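Search this site Enter keywords Go

Getting Old Water Bottles to Earn Their Keep

We go through more bottled water than I'd like to admit, and every so often I try to get one more job out of each bottle before it goes in the bin. Some of these tips are mine. A couple came from Ryota Tanabe, who ran the kitchen supply shop in Bendville until last May and had firm views on drainboards.

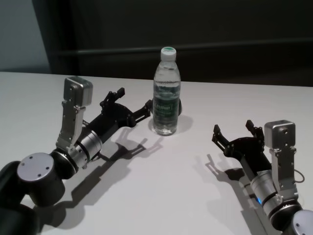

Start with the label, which is where most people give up. Cold peeling leaves you with a strip of gummy paper and a bad mood. Fill the bottle with warm tap water (warm, please, as boiling water will turn a thin bottle into modern art), put the cap on and let it stand for ten minutes. Then find the seam and pull slowly. If the glue stays behind, rub it with a dab of cooking oil, wait a bit, and wash with dish soap. Plastic sleeve labels usually need one snip with the scissors at the top and they're done.

Drying the inside is the next headache. A bottle left upright with the cap on will stay damp until you retire. Turn it upside down over the handle of a wooden spoon stood in a heavy jar, and leave it overnight. My jar is an old Foltis pickle jar and it has never tipped, although the cat has put in the hours.

Now for the jobs.

Plant waterer. Poke three or four small holes in the cap with a hot needle, fill the bottle, screw the cap back on and squeeze. It's gentle enough for seedlings. Don't use it for anything bigger than a windowsill or you'll be there till supper.

Egg separator. Crack the egg onto a saucer, squeeze a clean, dry, empty bottle, hold the mouth against the yolk and let go. Up it pops. Practice on an egg you were going to scramble anyway.

Funnel. Cut off the top third and turn it over. Good for rice and dried beans, less good for flour, which sits in the neck and sulks. Trim the cut edge with scissors so it doesn't bite you.

Ice block. Fill a 500 ml bottle three quarters full and freeze it standing up, with the cap off until it's solid. Leave room at the top - water gets bigger when it freezes, and I have chipped the proof off the back of my freezer. One of these keeps a lunch cooler cold as well as the blue bricks do, and you can drink it on the way home.

Boot shaper. One bottle down each leg of a tall boot, cap end up so you can get it out again. Mine have stood straight all winter, which is more than I can say for myself.

A few don'ts. Don't put bleach or any cleaner in a drinking water bottle, even with a new label on it. Somebody will be thirsty in the dark. Don't keep refilling the same thin bottle for weeks, and throw it out once it smells or goes cloudy. And don't save every one. I opened the closet under the stairs last spring and had to stand back.

Caps go in a separate tin here. They make decent feet for a wobbly soap dish, two stacked if the sink slopes. Ours does.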